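Jyoti Sisodia
Sock drying day!! I've finally cracked small laundry and I'm so pleased I have to tell you all (a thread, sorry).

Little socks used to go over the radiator and slide straight down the back. I fished out 5 in October, all odd.
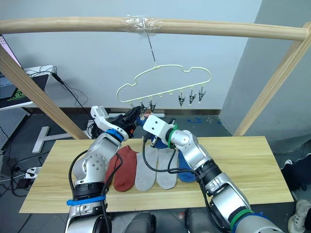
Baby socks dry so much better clipped up by the cuff, with a bit of air all round them! Anju found me the hanger and I love it – pale yellow, shaped like a cloud, six little clips. The rod is just a wooden dowel with tape round the middle so the hook stays put.

Next job is tights. Anyone in Clardale got a tip for tights?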